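From: Durrani list member
To: trorside-surfaces
Subject: Re: Colour drift on dark textured tops

On an earlier message to the list, a member wrote:

> We re-measured the Jasmont tops in September and the lightness
> readings had moved by nearly 2 units against the originals.
> Has anyone else seen this on dark textured finishes, or is our
> meter due for service? We are using the small aperture and
> taking one reading per location.

One reading per location is the likely cause. A textured finish scatters light differently depending on where the aperture lands relative to the relief, and with the small aperture you are sampling a patch not much larger than the pattern itself. Rotate the head 90 degrees between readings, average at least four, and the spread should drop before you need to suspect the meter.

I went back through our own log for the Gruvov tops. It holds 1,442 readings, of which 34 were rejected on the repeatability check. All but 2 of the rejects were single readings taken before we changed the procedure. I would not read much into any one of them.

Also check how the tops were cleaned. Silicone polish fills the low areas and raises gloss, and a meter with the specular component included will not behave the same way as one with it excluded. State which mode you used when you post figures. The two are not interchangeable on black.

For the white reference, use the tile supplied with the meter. Painted board yellows in storage and should not be used for calibration. It is fine as a visual comparison under the lamp, provided it lies flat and away from the rounded corners, where the finish tends to wear first.
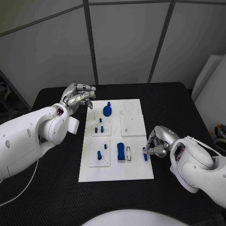
Attached: white board on black top, grid texture.

If you can send the raw readings in a plain text file, with the aperture and mode on the first line, I will run them through the same check – the Trorside template is fine, but please leave the averages out.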